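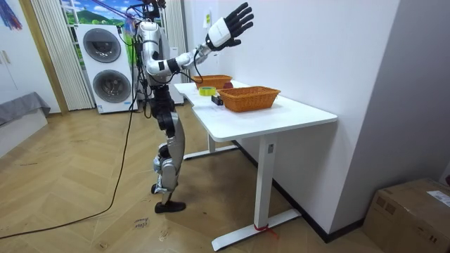

Impact sound is the noise passed into a building when something strikes or moves across a floor. It differs from airborne sound, such as speech, in that the energy enters the structure directly and can travel a long way before it is radiated into another room. Our project measured how much of this noise is removed by a thin resilient layer placed under a wooden floor covering. Light wooden floors laid in a herringbone pattern are a hard finish of the kind considered in this report, and footsteps, chair legs and objects set down on such a surface produce short, sharp impacts with a good deal of energy at higher frequencies. Carpet softens the contact itself. A hard finish does not, so any improvement has to come from the layers underneath.

1. Aim

The aim was to compare three underlays on the same concrete slab and to find out whether the ranking given by the suppliers' data sheets held when the covering was laid in short herringbone blocks instead of long boards. Albane Brunet proposed the question after finding that all three data sheets were based on long boards only.

2. Materials

The underlays are referred to by the names on their rolls: Kevel (cork), Tan (recycled rubber) and Sonmont (a closed-cell foam). All were supplied in October and stored flat in the test room before use. The covering was engineered oak, 12 mm thick, in blocks measuring 96 mm by 480 mm. The same blocks were used in every test. They were laid floating, with clipped joints and no adhesive, so that they could be lifted and relaid. Two clips broke on the second relaying and were replaced from the spare pack.

3. Method

A square test patch was laid in the middle of the upper room. The slab between the two rooms is reinforced concrete with a plastered underside. A tapping machine with five steel hammers was placed on the patch at four positions, turned at 45 degrees to the block edges where space allowed. Sound pressure level was recorded in the room below at five microphone positions for each machine position, in one-third octave bands from 100 Hz to 3150 Hz. Background noise was measured before each run. Readings less than 6 dB above the background were marked and left out of the averages.

Reverberation time in the lower room was measured once per underlay by Muchen Su, and the levels were corrected to a reference absorption area. A bare slab measurement was taken first and repeated at the end. The complete set contained 281 usable band averages after the marked readings had been removed.

4. Results

Below 200 Hz the three underlays could not be separated. The differences between them were smaller than the spread between microphone positions, and in two bands the covered slab was slightly louder than the bare one. This is consistent with the resonance of a light covering on a spring.

Above 400 Hz all three gave a clear reduction. Sonmont performed best up to 900 Hz, after which Kevel and Sonmont were equal within the spread. Tan gave the smallest reduction in every band above 500 Hz, although its data sheet places it second. Zhenhua Fan repeated the Tan runs with a fresh piece from the same roll and obtained the same order.

The repeated bare slab measurement agreed with the first to within 1 dB in all bands except 100 Hz, where the difference was 2 dB.

5. Discussion

The position of Tan may be connected with the joints. Short blocks have many more joints per square metre than long boards, and each block can tilt a little under a hammer. A stiffer underlay restricts this movement and passes more of the force to the slab. We did not measure the stiffness of the underlays, so this remains a suggestion.

The patch was small compared with a real floor and had no skirting or furniture on it. Static load would compress the foam more than the cork, and the results for Sonmont should not be applied to heavily loaded rooms without further tests.

6. Further work

Juraj Beneš has asked for the Sonmont runs to be repeated under load, using sandbags at the corners of the patch. Yuzhen Yan will write the script for the low-frequency bands, where five microphone positions were too few. The long boards are still on order from Kindaveo and will be tested on the same slab when they arrive.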